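Munis clears its closets, one curled print at a time

The people of Munis own a great many pictures and very few of them are on a wall. They are under beds, behind the freezer, inside the tubes they were mailed in and, in one household on Perron Lane, between the mattress and the box spring, where the owner put a poster to flatten it and then forgot it for two winters.

The cure, such as it is, has been running out of the back half of Flurnum, the hardware and housewares store on the main street. It is called the Frame Clearance and it will carry on through the end of July 2018, or until the frames are gone, and at the present rate the frames may well outlast the month.

There were 400 of them to begin with. They came from the Gredness Motor Inn, which closed in December and sold its contents by the room. Saranya Varma, who owns Flurnum, went over to bid on a set of shelving and came home with the shelving and every picture frame in the building, along with a good number that the inn had been keeping in a storage room for reasons known only to the inn.

"I bid on lot 14," she said. "I thought lot 14 was shelves. Lot 14 was shelves and what was on them."

The terms are simple. You bring in a picture that has never been framed, and you leave with it framed, for a flat $19. Glass is extra if you want it. Hanging hardware is included, although Varma would like it understood that this means a hook and a nail and does not mean a person to come over and find the stud.

The frames themselves are a mixed lot. The inn went through several owners and each had ideas. There is a run of dark brown ones from the seventies, a smaller run of gold ones with grapes on the corners, and then a batch in pastel colours that arrived with the last renovation and seem to have convinced no one. The grapes went first. The browns have been moving steadily. Pink, Varma expected to be stuck with.

She has not been. Pink turns out to go very well with sunsets, and Munis has a lot of sunsets.

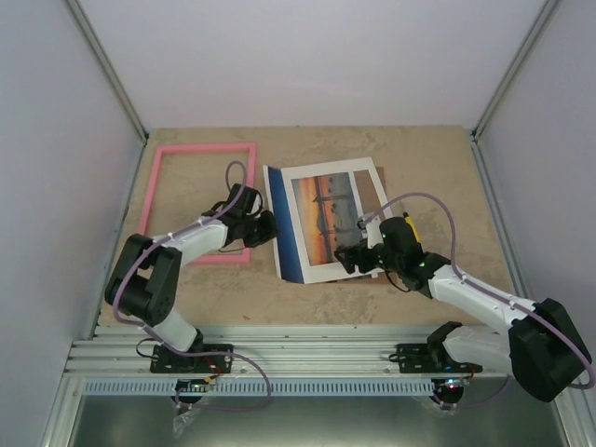
A pink frame and a sunset print, with brown cardboard beneath the print.

Varma puts the supply of sunsets down to two sources. One is the lake, which faces west and has been photographed by everyone who has ever had a cottage on it. The other is a calendar the credit union gave away some years back, printed on heavy enough stock that people felt bad throwing the pages out. Add to that the posters people bring home from holidays, with an orange sky and something tall and black against it, and you have what she calls the Munis collection.

"I have framed the sun going down behind a grain elevator, a church, a ferry and a Canadian Tire," she said. "The Canadian Tire was lovely."

Most of the trouble is in the curl. A print that has spent ten years in a tube wants to spend the next ten in a tube as well, and will climb out of a frame to get there. Dwight Perron, who does the fitting on weekday afternoons and who taught shop at the high school until he ran out of patience with drill bits going missing, has firm views on the subject. He does not iron prints. He has been asked to iron prints. He rolls them gently the other way, lays them face down on clean paper under a couple of heavy catalogues and tells the customer to come back tomorrow.

Some do not want to come back tomorrow. For these he offers a sheet of cardboard cut to size behind the print, a few small tabs of tape along the top only, and a warning. The tape goes along the top so the paper can move when the weather changes. If it is taped on all four sides it will buckle by Labour Day, and he would prefer not to hear about it.

The cardboard is brown and comes off the boxes the store gets its paint in. It has been the subject of one complaint. Karine Desjardins, who teaches watercolour at the Ong Centre and has had the nearest thing Munis offers to a professional career in art, pointed out in a letter to this newspaper that ordinary cardboard is acidic and will yellow whatever is pressed against it. She is right, and Perron agrees that she is right. He now keeps a package of acid-free board under the counter for anything a customer believes to be valuable, at $6 a sheet. He has sold two.

"I ask them if it's an original," he said. "They say it's from the credit union."

Desjardins has since been in herself, with a charcoal study and her own backing board under her arm. She took a brown frame and described the visit as perfectly pleasant. She also spent some time talking a man out of trimming his poster. Cutting off the white border to make a print fit is the commonest mistake she sees, she said, and it cannot be undone with tape. Her advice is to pick a bigger frame and let the border do the job of a mat.

The man was Brayden Arsenault, and the poster was a hockey team photo in which he appears at the age of nine, third from the left, looking at something off to the side. He had arrived with scissors. He left with a larger frame than he had planned on and a picture that will now go in the hall, because it no longer fits in the bathroom.

There is another Brayden in the story, and the two have been mixed up at the pickup shelf more than once. Brayden Penner brought in a map of the bus routes in a city he lived in for one year and did not, by his own account, enjoy. Arsenault was handed the map and got it all the way to the truck before he noticed. Finished pictures now go out with a surname on the tape.

Not everything fits. The inn bought its frames in a handful of sizes and the world prints its pictures in others. Anything square is out of luck. So is anything panoramic, a sore point with the lake crowd, whose best sunsets tend to be wide ones. Most of the frames will go up either way, tall or wide, once the wire on the back has been moved, and Perron will move it for you if you say which way before he puts it on and not after.

Measure the whole sheet of paper before you come, Varma asks, borders and all, and write it down. People have been holding their hands apart at her across the counter. She has learned that the same poster can vary by half a foot depending on who is remembering it.

As for what is left, 70 frames had gone out the door when this paper called. The pastels still include mint, a yellow that Varma describes as "hospital" and a fair stack of the pink. Three of the gold ones were set aside for customers who have not returned for them, and if your name is on one you have until Friday's equivalent in Varma's patience, which she declined to specify.

The motor inn's own pictures, the ones that were in the frames to start with, are in a box by the till and can be had for nothing. They are mostly of ducks. One customer has taken a duck, paid $19 and had it put back in the frame it came out of.

The Frame Clearance is at the rear of Flurnum, past the paint, during regular store hours. Fitting is afternoons only. Bring the picture flat if you can manage it, and leave the scissors at home.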